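3.2 Bags and baskets on the packing surface

The second part of our study concerns how people arrange a small surface before they pack food from the market. In the Skirnthorpe survey we asked 277 households to tell us where they put the bag, and where they put the things which are going into it. Most of them answered that the bag stands in the middle and the food waits on one side. Butt, who made the first version of the questionnaire in April, named this order "center bag, side store", and we keep his term in the present paper.

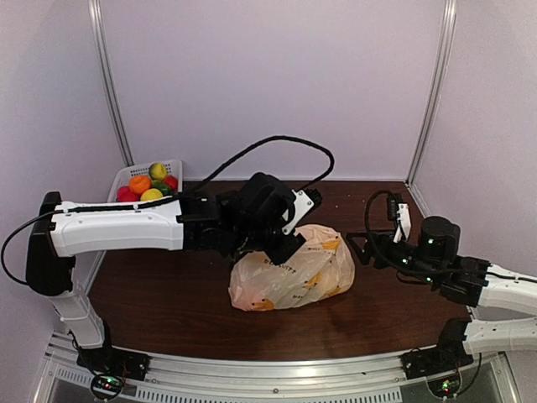

Figure 7. A translucent plastic bag near the center of a dark brown wooden tabletop, with a white basket of artificial produce in the back-left corner.

Thin bags were the most difficult item for our respondents. Of all written comments we received, 90 mention that a thin bag does not keep its mouth open and that one hand is lost for holding it. Paper bags were mentioned much less. The distance between store and bag was also discussed, but here the answers are not uniform. Some households prefer the store very close, so that the arm moves little. Others like to have it in a corner, as with the basket in Figure 7, and they explained that the free area in front is then used for sorting heavy and soft items. In the Paracha group this second habit was more common, and it was found mainly in kitchens with a deep table.

We also asked whether the material of the bag changes the order of packing. With a bag one can see through, several respondents said they check the bottom layer again before adding fruit. We did not expect this answer, and the questionnaire had no separate item for it. It was added to the later version, whose results are given in Section 3.3 together with the answers on washing and reuse of bags.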